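Taltitz Housing Association Opens Registration for Shared Kitchen Program

2018-05-25

The Taltitz Housing Association has opened registration for its shared kitchen program, which will begin in July at the Pasico residence. The program will give tenants of the building access to 2 fully equipped kitchens on the ground floor, open daily to registered households.

Under the terms approved by the association's board, 70 households may register in the first intake. Each will pay a refundable deposit of $500 per year and may reserve a kitchen for up to 3 hours at a time. Cleaning and repairs will be handled by Grorex, the firm that already maintains the laundry rooms in the building.

"Many of our apartments were built with a single burner and very little counter space," said Mohit Jaiswal, director of tenant services. "Residents have asked for a place to cook a full meal and eat it with guests."

Cookware and tableware will stay in the kitchens. Tenants are asked to wash all items after use and return them to their places.
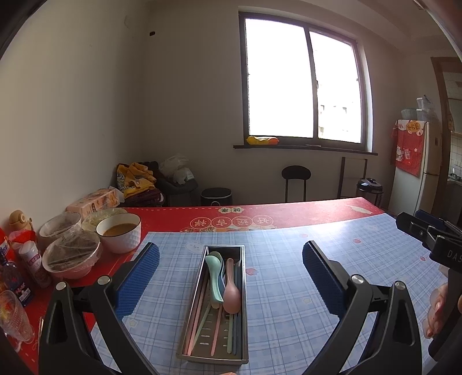 Spoons in a metal cutlery tray.

Registration forms are available at the association's main office and must be returned in person with proof of tenancy.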